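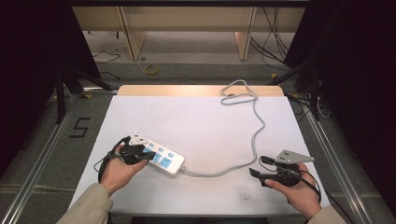
Figure 3. A power strip held against a hand-held gripper, its grey cable running across a white tabletop board. Photo: authors' own.

4. How teams recorded and shared their work

4.1 The log entries

The second source of data was the set of task logs kept by the student teams. Every team on the module used Lirura, the shared task board provided by the college, and was asked to write a short entry whenever a piece of work was started, handed to someone else or finished. The logs were exported on 20 February 2021, after the final build had been handed in and before marks were released. The export held 1,855 entries written by 61 students. Of these students, 34 were based at the Trurkdale site and 26 at the Noonan site. The one remaining student moved between sites during the module and is left out of the comparisons by site, but is included everywhere else.

We read all of the entries. Each was given a code for the type of work (art, sound, code, level design, writing, testing, or running the team) and a second code for what the entry did. The second set of codes took longer to settle. In the first version we had separate codes for asking for help and for reporting a problem, but many students did both in the same line, and the two were merged. Entries that only said that a meeting had been held were kept but were not coded further.

The logs are not a full record of the work. Some teams wrote to each other mainly in private chat groups, which we did not ask to see. Others worked side by side in the studio and wrote up the session at the end of the day, often in one entry made by one person on behalf of the team. The number of entries under a student's name should therefore not be read as a measure of effort, and we do not use it as one.

4.2 Roles at the start and at the end

In the first week each team filled in a role sheet. The sheet asked who would lead on each type of work and who would act as second. Most teams gave the lead for code to the student who had used Jurnix before, and the lead for art to the student who had done best in the first-year drawing unit. Writing and testing were often left blank or filled in with the word "all".

The roles on the sheet lasted for different lengths of time. Code leads almost always kept their role to the end. Art leads mostly kept theirs too, although in the larger teams the work was split between characters and backgrounds once the first prototype had been shown to staff. Sound was the role that changed hands most often. In several teams it was first given to a student who had no strong wish to do it, and later passed to whoever had time. The entries on sound are short and come late, and a number of them record that free sound files had been used in place of planned ones.

Testing followed a pattern of its own. Where the sheet said "all", there were few testing entries until the fortnight before the deadline, and those that appear were written by the code lead. Where one student had been named, testing entries were spread across the module, and they more often led to a change in another student's work. This was the clearest link we found between the role sheet and what later happened in the logs. It held at both sites.

Running the team was not listed as a role on the sheet. It was nevertheless done by someone in every team, and the logs show who. These students wrote the lists of jobs for the week, moved unfinished jobs forward and reminded others of dates. In interview, some of them described this as work they had fallen into. One said:

"I was never the producer. I just didn't like the board being a mess, so I tidied it, and after that people asked me what they should be doing."

The marking scheme for the module gave credit for team planning, but it gave it to the team as a whole. Students who had done most of the planning raised this in interview more than any other point about marks.

4.3 Handing work over

Entries that recorded a handover were of particular interest, as they show the places where one student's work became another's. The most common handover was from art to code, when finished drawings or models were passed on to be placed in the game. It was also the most common source of trouble. Files arrived at the wrong size, with names that did not match the list, or in a form that Jurnix would not load without changes. Code leads often fixed these faults themselves and did not send the work back. The same faults then appeared again the following week.

Teams dealt with this in one of two ways. Some wrote a short page of rules for file names and sizes and pinned it to the top of the board. Others sat the artist and the coder at the same desk for an afternoon and placed the files together. Both seem to have helped. In teams that did neither, entries about file faults carried on to the end of the module, and in two of those teams the last of them was written on the day of the deadline.

Handover from writing to other roles was rarer and was recorded less well. Dialogue was often typed straight into the game by the writer, with no entry at all. We know of it only from interviews. Several students said that they did not think of writing as a job that needed to be logged.

4.4 Differences between the two sites

The two sites ran the same module, with the same brief, the same dates and the same marking scheme. The rooms and the timetable were different. At Trurkdale, students had one long studio session each week and could use the room at other times if it was not booked. At Noonan, the same hours were split into two shorter sessions, and the room was locked outside them.

Students at Noonan wrote longer entries. They also wrote more of them between sessions, and these were more often addressed to a named team member. Students at Trurkdale tended to write in bursts at the close of the long session. We think the timetable is the most likely reason. A team that will not meet again in the same room until the next session has more cause to write things down. Staff at Noonan also opened the second session of each week by looking through the boards with the teams, a practice that was not part of the module plan and that we learned of only in March, when the staff interviews were carried out. The two effects cannot be separated with the data we have.

There was no clear difference between the sites in how roles changed. Sound changed hands often at both, and code leads stayed in place at both.

4.5 Staff use of the logs

Staff had been told that they could use the logs when giving feedback, but were not required to. Practice varied. Some read the boards before each studio session and picked out one or two entries to talk about. Some looked at them only when a team had complained about one of its members. One member of staff did not use them at all, on the grounds that students would write more freely if they were not being read.

Students had mixed views on this. Those whose boards were read by staff said that it made them keep the entries up to date, and a few said that it also made them write with the reader in mind, leaving out arguments and false starts. Those whose boards were not read were more likely to describe the log as a chore. In both groups, the students who found the log most useful were those who had been ill or absent for part of the module and had gone back to it to find out what had changed.

The final reports give a further view of the same period, written after the event and for a mark. They are taken up in Section 5, together with the peer scores that each student gave to the other members of the team.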